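Scoring Garment Handling Trials on a Two-Arm Table: Procedure for Staff and Visiting Researchers

Prepared by Despina Pascu and Tudor Zamfir, Starketgate Laboratory
Last revised Friday, October 2, 2020

Purpose

This page sets out how trials of the Stoltent method are to be run and scored. Stoltent is a learned control method for handling clothing with two arms. It selects a pair of grasp points on a garment, moves both arms to them, and then chooses the next motion from a short list: lift, stretch, shift or release. The procedure applies to lined and unlined garments alike. Persons who have not completed bench training should contact Ineke Jansen before proceeding.

Before the session

1. Clear the tabletop of tools and papers.
2. Power on both arms and wait for the controller to report that it is ready.
3. Follow each camera cable by hand from the module to the base. Cables must have enough slack for the arm to reach the far edge of the table.
4. Open a new session in the Karkell logging program and enter the garment number and the operator's initials.

Placing the garment

Lay the garment near the center of the table with the front facing up. Hooded garments are placed with the hood toward the back wall. Smooth the body once with an open hand and then leave it alone; wrinkles in the sleeves and panels are part of the test and should remain. Jackets may be placed open or closed, but the choice must be entered in the log.
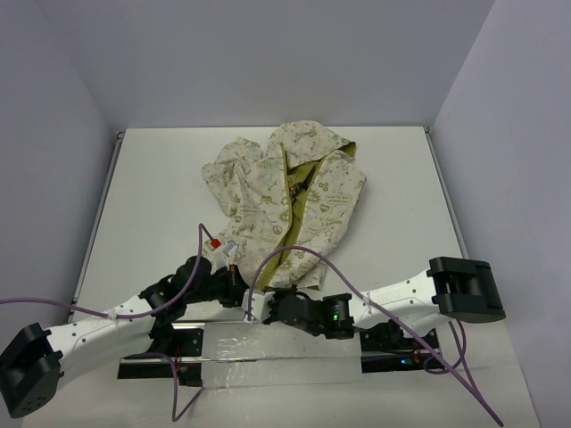
Garments with a lining in a different color require additional care at this stage. The grasp selector was trained mostly on single-color items, and it may treat the border between lining and shell as an outer edge. Run the selector in preview mode and compare its two proposed points with the true outline of the garment. If either point falls on an inside border, record the error and allow the trial to continue. Operators are not permitted to correct the points.

Running a trial

Each trial lasts no more than 60 seconds. Start the timer and the log together. Keep hands outside the walls until both arms have returned to rest. A trial ends early if the garment leaves the table, if a cable is pulled tight, or if the operator presses the stop button.

A complete set consists of five trials on one garment. Return the garment to its starting position between trials, using the placement steps given earlier.

Scoring the two-sided hold

The hold is scored from the recorded video by a person other than the operator. One point is given for each gripper that has fabric between its fingers. A further point is given if the two grasp points lie on different parts of the garment and the material between them is not caught under an arm. Folds and creases do not reduce the score. Where the view does not settle the matter, enter "unclear" and refer the trial to Sylvie Lévesque for a second reading.

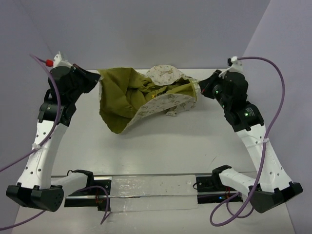

Figure 2. Garment held between the left and right grippers near the far edge of the table.

Reporting results

In the April series, the method was tested over 200 trials. Failed holds were most common on hooded and lined garments, where a gripper closed on one layer when two were needed. The present scoring rules separate this fault from a complete miss, which is entered under code 9.

Report the score for each trial together with the set average. Sets stopped for mechanical reasons are listed separately and are not included in the average. Completed logs should be saved to the Stoica archive by the end of the working day. Questions about the scoring codes may be addressed to Ionuț Onu.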